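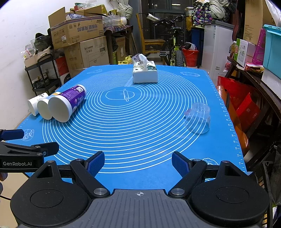 About the Maselis Robotics Club

We're a student club that teaches robots to do the small jobs people do without thinking. Picking up a cup that has tipped over. Standing a container back on its base. Pushing a tissue box out of the way so there's room for something else. If you've ever watched a toddler spend ten minutes on one of these, you have a pretty good idea of what our meetings are like (and of how happy everyone gets when it goes right!).

The club started with 3 students and a line-following car that mostly followed walls. These days we take in students from every grade, and our main project is called Grorar. It's a tabletop tidying project, and it has pretty much taken over our lives.

How Grorar works

We do the job ourselves first, with hand-held grippers. You hold the tool, you squeeze, the two fingers close, and you move the object just as you'd like a robot to do it later. Every try gets recorded and goes into our collection, which stands at 1,338 saved tries right now. The goal is 2,000 by the end of February, and we think we'll make it if people keep coming in after lunch.

Our favorite work surface is a blue silicone baking mat with white circles and a ruler printed along one edge. It lies flat, it wipes clean, and when somebody says "start the cup farther out" you can both look at the same circle. We lay things on their sides a lot, since a container lying down is a much better puzzle than one standing up. Clear plastic cups are the hardest. We love them anyway.

What you'll do here

New members start on the grippers in their first session. After that you pick a direction: recording, sorting and labeling the tries, writing code, or building. Plenty of people switch halfway through the year, and that's fine. One of our best coders joined to draw posters.

You don't need any experience. You do need some patience – a good afternoon can mean doing the same pickup 72 times from slightly different angles – and you should be okay with telling a teammate that a try was sloppy and has to be redone. We all hear it. It's part of the fun once you get used to it.

The Nidico Challenge

Each year we enter the Nidico Challenge, where school teams get a table full of household stuff they haven't seen before and have to put it in order. Last year our arm dropped the very first item and then got nearly everything else, and the whole team was screaming by the end. This year we're entering two teams, so the younger members get a real shot at it too.

Where to find us

We meet at 3:30 p.m. in the Khosravi Building, up the stairs and to the left. The door is usually open. Come in, grab a gripper and try the cup – we'll make room for you at the table.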